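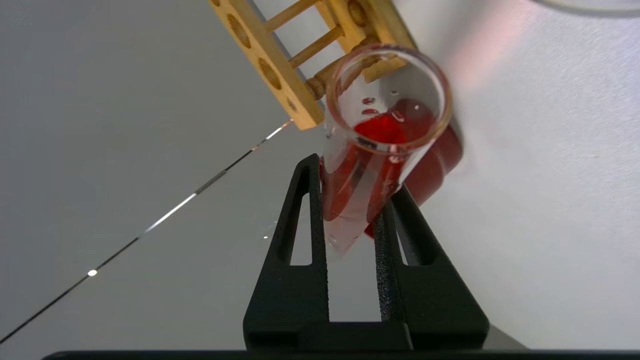 How do you get red food coloring out of a glass test tube once it has dried on?

Warm water, a drop of dish soap and a narrow bottle brush, left to soak overnight if the ring at the top won't budge. Skip the scouring powder. It scratches, and the scratches hold color forever.

mimerglass
Posted May 22, 2024
Seconding the soak. I run the kitchen table science club at our library and own 76 of these tubes, all of which have been pink at some point. White vinegar works faster than soap, if you don't mind your sink smelling like a salad.

nlukumay
Vinegar is overrated. A little baking soda paste on a pipe cleaner, twirl, rinse, done. I have never soaked anything overnight in my life, including beans.

mimerglass
Baking soda is a scouring powder with good PR.

nlukumay
It's softer than glass, Hendrik. Look it up.

Hendrik Meijer
Wrong Hendrik, I only just got here. But she's right about the soda. My problem is the wooden rack. Red drips went straight into the bare wood and now it looks like I've been up to something. Sanding?

mimerglass
Light sanding, 220 grit, then two coats of mineral oil. It won't stop a stain but it slows one down enough to find a paper towel.

sqalli_40
Or fill the tubes over a tray before they go in the rack. Radical, I know.

Hendrik Meijer
I have a tray. It's pink too.

nlukumay
Dry them upside down on a dish towel you already dislike. And who was I arguing with, if that wasn't Hendrik?

mimerglass
Paul. We've met twice.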